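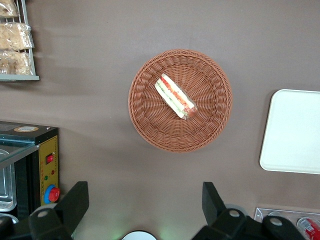

The packed lunch and its enemies

Embla Söderlund has run the counter at Plerkside for long enough to have opinions about cling film, and she will share them whether or not you came in for a sandwich. I had come in for a sandwich. I left with the sandwich, a lecture and a paper bag I hadn't asked for.

Her position is that the wrapped sandwich is the most abused item in the British diet. It gets made at dawn, bound like a parcel, put in a cold cabinet until the bread has the bounce of a bath mat, then eaten over a keyboard by somebody reading about somebody else's holiday. She thinks it deserves a basket.

By this she means a proper round wicker one, with a plaited rim thick enough to grip, and one sandwich to a basket. There is a lot of room left over. Customers have been known to look for the rest of their lunch in it. Embla regards the extra wicker as part of the service.

"You put a thing in a basket and people slow down," she told me. I timed myself. I did not slow down, but I did feel watched.

The basket has a history, of a modest kind. Until September, Plerkside used oval ones from a supplier in Stostholm, which shed bits into the egg mayonnaise. Before that there were slates, and before the slates there were plates, a period the regulars remember with a tenderness I found hard to bear. Taras Kravets, who has eaten at the same stool through all of it, would have the plates back tomorrow. He has written this on the suggestion card 4 times, once in capitals.

The wrapping is where things get heated. Embla wants it kept on until the last moment, tight and clear, so the cut side shows. A sandwich, she says, is sold on its cross-section: white bread, something red, something green, and no sad brown gap in the middle where the filling gave up. Taras objects to having to unwrap food that is already sitting in a basket. He compares it to being handed a present by someone who then stands there. I am with Taras, though I wouldn't say so at the counter.

Bread and pastries live on a wire rack, bagged in clear plastic and stacked one above another. The bags crackle. In a quiet room, a person removing a bun sounds like a person walking through a hedge, and at half past two everyone turns round to see who has cracked. It is usually me.

I asked whether a warm sandwich might settle the argument. Embla gave this more thought than it deserved. Warm it in the film and you have a sauna with ham in it; take the film off and you lose the cross-section, the tension and, in her view, the point. She offered me a bun. I took it as quietly as I could.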